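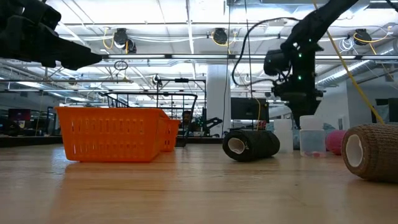 The singer who performs as Cadel has sold the silver sports car that appeared in most of the gossip columns last summer, and is now getting to rehearsals by bus.

"It was a lovely thing to look at and a pain to own," the singer says over tea in the café next to Pulwood, the studio where the second album is being mixed. "I drove it to the supermarket and back. The insurance cost more than my first flat."

The sale came after a difficult June, when a former landlord went to the papers over a disputed deposit. Cadel says the money has since been paid and the matter is closed. "I should have answered the letters. I was on tour and left them in a pile, and then I read about it on my phone in an airport."

There was talk at the time of a split with the record label, Kostiuk. Cadel says that was never close to happening, although the two sides did argue over the release date. The label wanted the record out by the autumn. It will now be finished by 31st December, with the tour to follow.

"They were cross for a week. Then they heard the new songs and stopped ringing me."
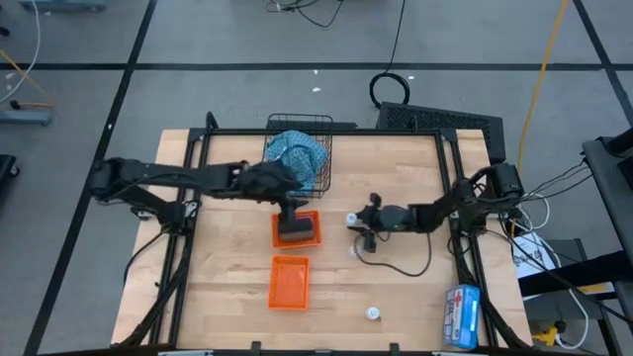
Life in Postitz

Home these days is a rented house in Postitz, where the singer grew up. The neighbours have been friendly and the photographers have mostly stayed away, apart from one who waited by the bins for a whole afternoon.

"I took him out a sandwich. He still sold the picture."

The old flat in the city has gone, along with up to 90 pairs of trainers, which went to a charity sale. Cadel kept 2 pairs and says one of them leaks.

On the question of romance there is less to report. Cadel will say only that there is someone, that they don't work in music, and that they have never asked for a ticket. "They came to one show and left before the encore to catch the last train. I was quite pleased with that."

The first single is due in the new year.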